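Drutard Button Catalogue – README

Last updated: December
Reading time: 2 minutes

The catalogue covers uniform buttons and belt plates from the Drutard collection. Each item has one row in `items.csv` and one folder of scans. Most pieces are two-part brass with a soldered shank.

Diameters are in millimetres, measured across the face. Backmarks are transcribed as struck, including spelling errors. A missing shank is entered as `S0`, a replaced one as `S1`. Dug pieces carry the prefix `D` and have not been cleaned beyond a rinse.

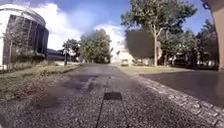

Asphalt path with a long seam, trees and buildings in the distance.

More than 40 rows have no findspot. Where the old Wallin labels disagree with the ledger, the ledger is followed and the label text goes in `notes` – do not merge the two. Plates marked `R` are thought to be later restrikes, and 10 of these still need weighing.

Related items
- Huleo cap badge list
- Bistville shell fragment register
- Wallin label transcripts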